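Ticket 6-213: EEG viewer drops channels after update
Opened by: Ridwan Kusuma
Product: Prundima review station
Status: waiting on vendor

Hi all, me again. Since the February update my overnight EEG recordings open with the left temporal channels flat. Everything else looks fine, which made me think it was a loose electrode the first time. Then it happened with 13 recordings in a row (different patients, different techs!), so I gave up on that idea.

Things I've tried so far:

Restarted the station. No change.

Opened the same file on the old Kurkitz laptop. All channels there, nice clean traces, so the file itself is good.

Switched the montage from bipolar to average reference and back. The channels came back for two pages and then went flat again, argh.

Cleared the display cache like Yimyam support told me to. It helped until I logged out.

Update: I went back through my settings and found the notch filter had been saved per channel, with those six set to something weird. Reset them by hand and the night study from bed 14 now reads properly from start to finish. The bad settings do come back whenever I load my own profile, though, so I'm reading under the guest profile for now. 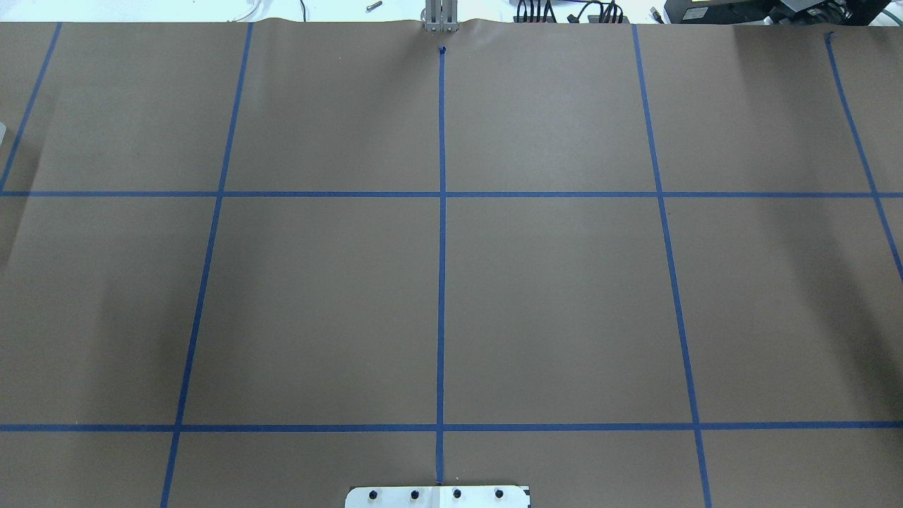

Brown paper with a blue tape grid

Still need from Yimyam: a way to wipe the saved filters without losing my montages, please. I built those over a lot of evenings and I really don't want to do it twice. Leaving this open until I hear back.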